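**Tapis de délimitation Tokelen, brun, pour poste à deux bras**
Réf. 559 · distribué par Tiltbridge · livré à plat

Le fabricant parle de « zone de travail conforme ». Conforme à quoi ? La notice ne cite aucune norme. Un tapis ne remplace ni l'analyse de risques de la cellule, ni la limitation de vitesse et d'effort, ni l'arrêt d'urgence à portée de main. Il marque une surface sur la table. Nous le vendons pour cela.

### Ce que nous acceptons d'écrire

- Tapis rectangulaire, teinte unie, sans repères imprimés.
- Plus de 350 cycles de nettoyage annoncés (352 selon Tokelen, chiffre que nous n'avons pas vérifié).
- Garantie : 7 mois, hors coupures et brûlures.

### Règles d'usage

1. Bras à l'arrêt avant toute main sur le tapis, y compris pour ramasser une miette.
2. Laisser une bande de table visible sur deux côtés au moins, pour repérer un glissement.
3. Attacher les câbles le long des bras. Une boucle qui pend finit par accrocher quelque chose.
4. Déchets alimentaires et éponges : changer de tapis avant tout essai dit « propre ».

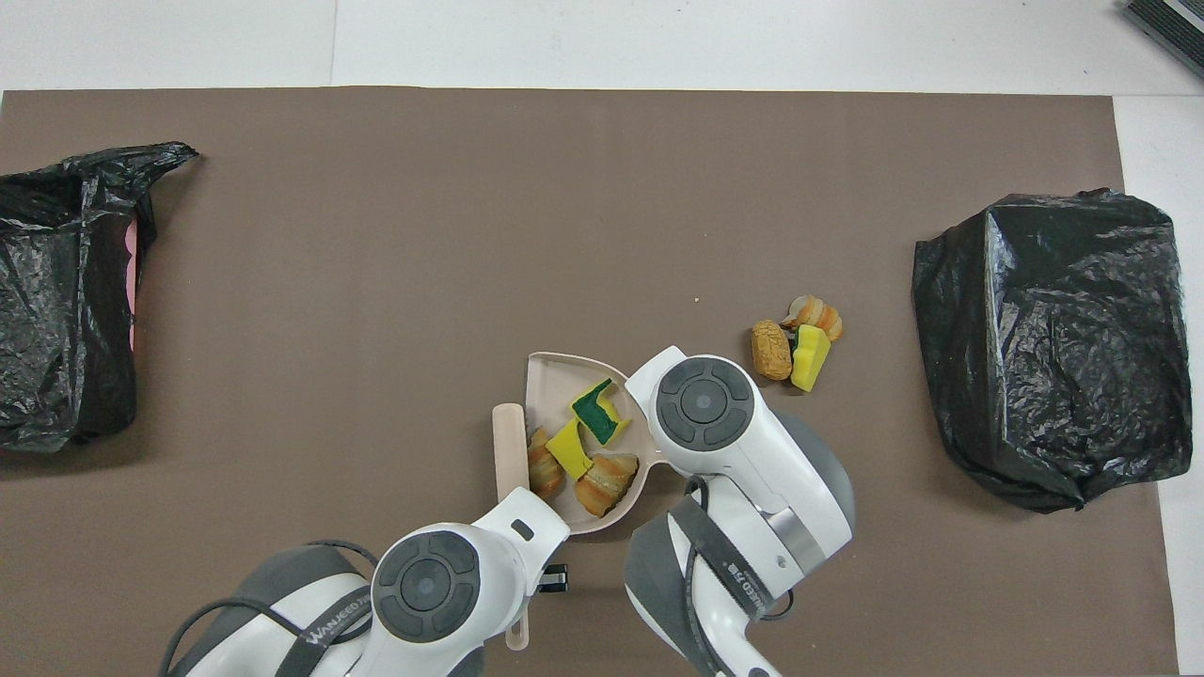 *Ramassage à la pelle avec deux bras, éponges et viennoiseries, sur tapis brun.*

La mention « antidérapant » a disparu de notre fiche à la demande de Geert Stevens, notre responsable technique. Le rapport fourni porte sur un seul essai, à 50 % de la vitesse nominale. Si Tokelen nous envoie mieux, nous la remettrons.

Fiche révisée en mai. Retours acceptés si le tapis n'a pas été découpé.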